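In Praise of the Smaller Hotel, or Why I've Gone Off Resorts

I have been meaning to write this since we got home, and Glenys Blackburn (who has travelled with me for more years than either of us will own up to) has told me twice that if I don't get on with it she'll write it herself and get all the credit.

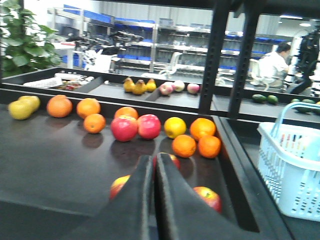

So, my argument, such as it is: I think the big resort hotel has had its day, at least for people like me, and I'd like to say a word for the small place in the middle of a town where you have to go out of the front door if you want your dinner.

I should be fair, because I loved resorts once. When the children were little there was nothing better than a pool, a buffet and a gate that shut. We did a fortnight at Drimora three summers running and I'd have gone a fourth if the budget had allowed. You knew where everybody was. You knew what tea would be. If it rained, there was a man with a guitar. I've no quarrel at all with any family that wants precisely that, and I'd probably carry their bags for them.

But last December, Glenys found a good price on the Zusura, a resort out along the coast road with 1310 rooms, and we thought, well, why not, a bit of winter sun and no washing up. It was lovely, in its way! The bed was the size of my kitchen. The towels were thick and the staff couldn't have been kinder, particularly Moataz Ait Ali on the front desk, who sorted out our key card every single evening without once sighing at us. And yet by the third day I was restless, and it took me a while to work out why.

It was the walking, I think. It took us seventeen minutes to get from our room to breakfast, and I know because Glenys timed it after I'd complained. Past the shops, round the fountain, along a corridor with a carpet that made my eyes swim, up an escalator and past the shops again (different shops, same handbags). We must have covered miles that week and all of it was indoors. I could have been anywhere. When my sister rang and asked what the town was like, I had to tell her I hadn't seen it.

Now, people will say that's my own fault, and they're partly right. There was a shuttle into town at half past ten and another back at three, and no one was stopping us. But a resort is built to keep you in. Everything is put on your room, everything is a bit nearer than the alternative, and by the time you've found the shuttle stop you've passed two cafés and a place selling hats. I bought a hat. I don't wear hats.

On the Friday we'd had enough and moved ourselves into Fullden for the last four nights, to a narrow old guest house run by Naima Bennani and her niece Kenza Benkirane. It isn't grand. The lift holds two people if they're fond of each other, the shower has opinions, and our window looked straight on to the back of a bakery, which starts work rather earlier than I do. I wouldn't have swapped it for the Zusura's best suite.

What I had there was a town. Naima drew us a map on the back of a laundry form, and I still have it. She put a cross by the pharmacy, a cross by the good bench, and a big circle round Ghoneim, a little restaurant two streets down, where Gebremedhin Shiferaw does the cooking and also comes out to tell you what you ought to have ordered. We ate there three times. By the second evening he'd stopped bringing me the menu, and I have seldom felt so well looked after.

I can already hear the objection, as Glenys has made it over several pots of tea. Small places are a gamble. You can't be sure of the mattress, there's often no one at the desk after nine, and if your knees are bad then a charming staircase is just a staircase. All true. She had a bad night with the bakery and I had to hear about it until lunch. A friend who uses a stick told me she'd choose the big hotel every time, with its wide doors and level floors, and I can't argue with her. I do wish more of the little places would think about that.

Nor am I sure it saves you money. I'd assumed it would, but once we'd added in the suppers and the taxi with all the luggage, there was hardly anything in it.

Still, I'd ask you to try it once, even if it's only for the tail end of a longer trip, the way we did. Have your week by the pool first if that's what you need. Then book a couple of nights somewhere with a front door that opens on to a pavement, leave your bag with whoever's in charge and ask them where they'd go for supper.

We're already talking about next winter. Glenys wants the pool again and I want the bakery, so I expect we'll do a bit of each, and I've told her she can have the side of the bed furthest from the window.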